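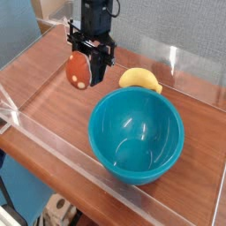
# Chapter 7: Picking Up and Putting Down

In this chapter your team will program an arm to lift a toy off the table and set it in a bowl. The task sounds small. It uses everything from the first six chapters: joint limits, the home position, the table coordinates, and the gripper commands. It is also the opening task of the Banberg student meet, where each team gets 12 minutes and 20 attempts.

You will need your notebook, your finished calibration sheet from Chapter 6, and the Prokbridge practice set. Use the soft toys and the plastic bowl first. Hard objects come in Chapter 9.

Read the whole opening before you turn on the arm. Students who skip to the exercises usually come back to look up the word *approach*, and it is explained below.

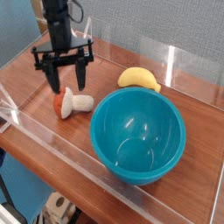 **7.1 THE PARTS OF A PICK**

A pick has four stages. In the approach, the gripper travels to a point straight above the object. In the descent, it moves down with the fingers open. Then the fingers close. In the lift, the arm rises to a safe height before it moves sideways.

A toy mushroom lying on its side is a good first object and a slightly awkward one. The cap is wide and the stem is narrow, so the place you choose to grip matters. Write down your choice before each attempt. If you change it, start a new row in the table.

Keep the approach point high enough to clear the rim of the bowl. Measure the rim with a ruler and add a margin. The Dulora software will accept a lower number without any warning.

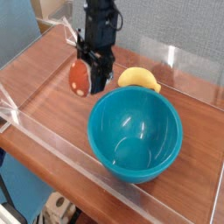 The lift should be slow the first time. Set the speed to the lowest step and watch the object, with one hand near the stop button and outside the clear panels. An object held off center will tilt. A tilted object can still be placed, but it needs more room over the bowl, and your release point may have to move.

Teams using the Negussie workbook will find the release point on page 700 of the combined edition. The printed worksheet number is 2124.

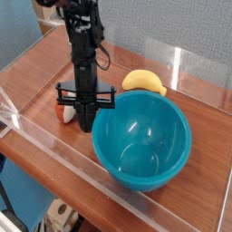

Record failed attempts the same way you record good ones. Note the grip point, the speed, and the stage where the attempt ended. "It missed" is not enough for a partner to work from. "Fingers closed beside the cap during stage three" is.

**Before you go on**

- Copy the four stages into your notebook.
- Check that the bowl is empty and inside the panels.
- Agree on who will run the program and who will keep the record. Trade jobs after ten attempts.

Section 7.2 begins with the approach point and how to enter it.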